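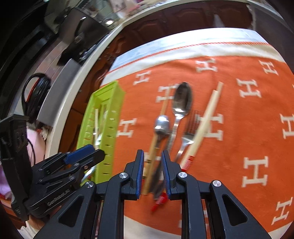

Grethe Vigfúsdóttir held that cutlery should never be sorted on a bare table, as the noise and the sliding cost more time than laying a cloth. Her view is adopted throughout this chapter.

Chapter 8
Sorting Mixed Utensils

8.1 Scope

Chapter 7 dealt with plates and bowls, which stack. Spoons, forks and chopsticks do not stack in any useful sense. They are sorted by type first, then by length, and stored lying in one direction. The methods given apply to household sets of up to 40 pieces. Larger sets are treated in Chapter 9.

8.2 Terms

The bowl of a spoon is the hollow part that holds food. The neck is the narrow part just below the bowl. The tines are the points of a fork. A loose group is any set of utensils laid down without regard to type or direction.

8.3 The working surface

Lay a thick cloth flat and smooth it towards the edges. A cloth with a regular printed pattern is suitable, as the repeat can be used as a guide for spacing. Tip the utensils out near the middle and spread them until few are crossed.
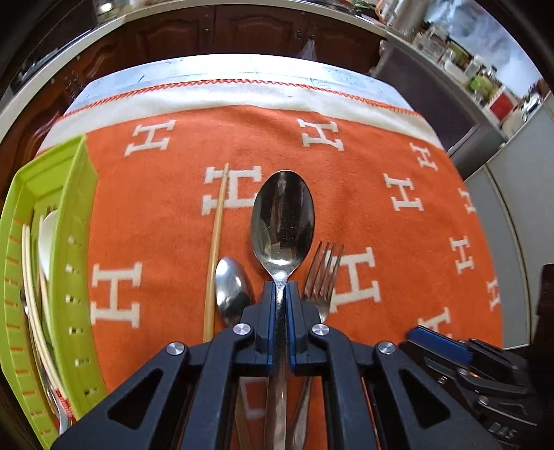
Large spoons are removed first. Their bowls take up the most room and tend to trap the handles of smaller pieces. Hold each one at the neck, lift it clear and set it down to one side with the bowl facing up. Small spoons follow, then forks, with all tines pointing the same way. Chopsticks are left until last and matched in pairs by length and colour. A difference of 2 mm within a pair may be ignored.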